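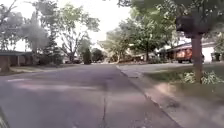 Leave the Wide Streets Alone (Mostly)

I have lived on the same street in Imstead for 11 years, and in all that time I have heard exactly one complaint about it from visitors. It's too wide. My sister-in-law says it every Thanksgiving, usually while getting a casserole out of the back seat. You could land a plane on this thing, she says. And she's right, you sort of could!

I bring it up because the town is now thinking of narrowing a bunch of our residential streets, and everyone I know seems to have picked a side already. The plan came out of Gromasbridge, where they did something like it a while back, and the thinking goes that people drive slower when a road feels tight. I believe that. I slow down on skinny streets too. But I've been stewing about it for weeks and I want to make the case for the big dumb wide street, the kind that looks like somebody ordered too much asphalt and decided to use it all up.

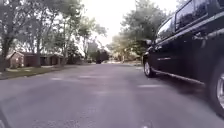

Page last changed: November 8, 2014

First, think about who uses a street when the cars aren't using it. On mine that's most of the day. Kids learn to ride bikes out there. Mine did, both of them, wobbling in these huge loopy circles that would never have fit on a narrow road (the younger one needed a turning radius like a cruise ship). There's a street hockey game that has been going on, with different kids, for as long as we've lived here. When the plow comes through in December there's a place to put the snow. When the Guzmán bakery truck stops to drop off somebody's party order, you just go around it and wave.

Now, the folks who want narrower streets would say all that belongs in a park. Okay, but our closest park is across Keder Avenue, and I wouldn't send a seven-year-old across Keder Avenue with a police escort. A park you have to be driven to is a nice thing to have on a Saturday morning. A street is right there after school when you have 2 hours of daylight and a kid bouncing off the walls.

The part that bugs me most is the trees. The drawings at the library show the narrowed streets with fresh little trees planted in the new strips, and they look great, very green. I love trees. But the root systems of the old ones have been getting along fine under those lawns for decades, and I would really like to hear from somebody who knows trees before we start digging next to them. I asked at the open house and got a brochure. It was about bus shelters.

And then there's money. The figure I heard was $3,000 per household over the life of the bond, which came from a neighbor, so take it for what it's worth. Even if it's half that, I can think of things I'd want first. The library roof. A crosswalk with an actual light on Keder Avenue, which would fix the park problem and cost a whole lot less.

I'm not going to pretend there's no speeding. There is, mostly in the evening, mostly people cutting through to skip the light. It makes me furious. I've stood at the end of my driveway making that flat-hand slow-down gesture like somebody's grandfather. But there are cheaper ways to go after that. Put in a couple of speed humps and see how it goes for a year. Paint something. Park a car on the street instead of in the driveway – that alone makes the road feel tighter, and you can do it tonight.

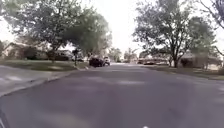 A residential street, with sidewalk and curb on the left.

What I would hate is for us to do the whole thing at once, all over town, and then find out that what we had was pretty good. Pouring a new curb is a forever kind of decision. Roughly 700 people signed the petition asking for a trial on a few blocks first, and I was one of them, and so was my sister-in-law's best friend, who lives over by the school and thinks I'm wrong about nearly everything else. You can still add your name at the library desk. Ask for the clipboard, they keep it behind the counter.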